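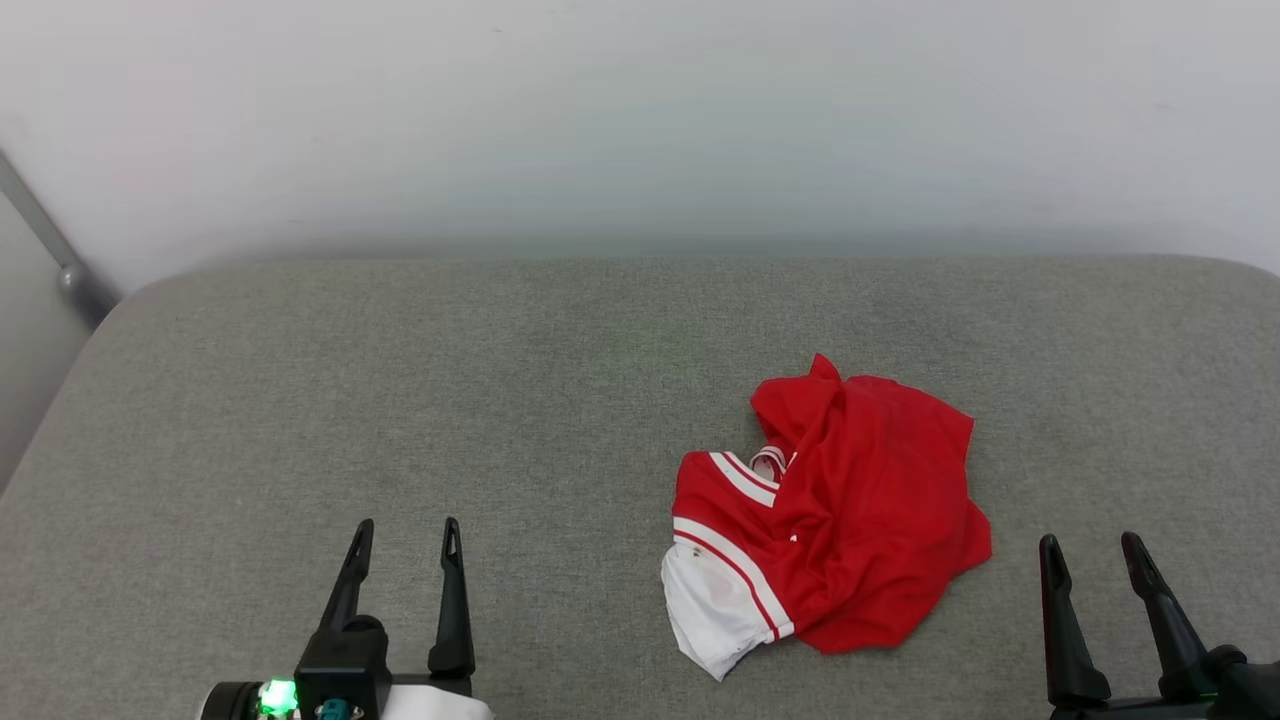 What went wrong with the Clorkora folding set?

For part of February the slip alarm on one arm was switched off by a bad settings file, so a grip that closed on nothing was logged as a good one.

Adoración Olmedo spotted it while going through the logs, bless her, and we have left the affected episodes in, because a failure this quiet seemed worth sharing. The set holds 1,297 episodes, and 87 of them carry the flag false_grip. Please filter on it before you train anything – or train on it alone, if faults are your thing!

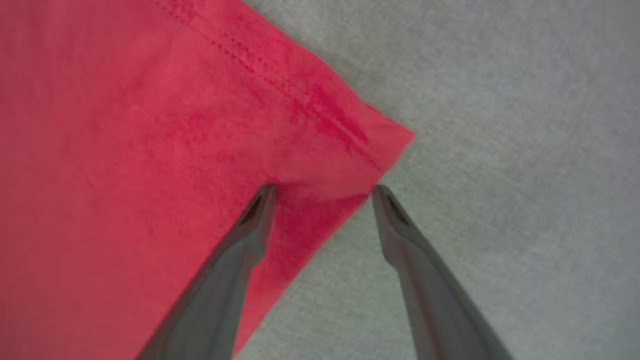

False grips gave us more trouble at hems than anywhere else, and Lourenço Carvalho spent many patient evenings relabeling them by hand. With the fingertips on either side of a pointed corner, as on the red cloth, a wrist view taken before closing can't tell you whether the hem will be held, so please check the finger gap after the close command as well. The field is called gap_after, and it is blank in episodes recorded before the fix.

Questions and corrections are very welcome, and go to Macarena Villanueva at Trevusau.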